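A Tredier reabre em setembro e eu já marquei na agenda

20 Jul 2022

Pois é, confirmaram ontem à noite: a Tredier, a lojinha de tecidos e retalhos da rua Benavides, volta a abrir as portas em setembro, depois de uma obra que parecia não ter fim! Quem costura aqui no bairro sabe a falta que ela fez (eu, que só faço barra de calça e capa de almofada, senti até no bolso, porque comprar metro de pano lá no centro de Drisville sai bem mais caro).

A casa nova fica no mesmo endereço, só que agora ocupa também a sala vizinha, onde funcionava uma papelaria. Segundo o aviso colado na vitrine, serão 203 metros quadrados, com o balcão de corte logo na entrada e os aviamentos no fundo. Os retalhos vendidos a peso continuam, graças a Deus, e ainda vão ganhar uma parede só para eles. 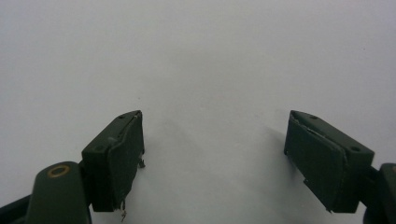 O que mais me animou foi o curso de forração para iniciantes, que vai acontecer na sala nova, aos sábados não, durante a semana mesmo, no fim da tarde. São 7 encontros e a inscrição custa 30 reais, material à parte. A ideia é aprender a revestir banqueta, caixa, cabeceira, essas coisas que a gente vai empurrando com a barriga. Eu vou por causa dos cantos, confesso! Comigo o revestimento sempre acaba como nesse verde-escuro aí da foto, com a beirada meio desfiada e levantada bem onde dobra na quina. Já tentei cola, grampo, reza, e nada.

As inscrições serão feitas no balcão, a partir do primeiro dia de funcionamento, e quem tem a carteirinha antiga da loja não precisa fazer outra. O cadastro deles tinha 401 clientes antes da obra e foi todo aproveitado, o que me poupa de procurar a minha, perdida em alguma gaveta.

Quanto ao ônibus, a linha que vem do Lultoritz continua parando na esquina, mas o ponto mudou de calçada por causa do recapeamento, então olhem bem antes de atravessar. O horário da loja ainda não saiu. Assim que colarem na vitrine eu passo lá, anoto e publico aqui no blog.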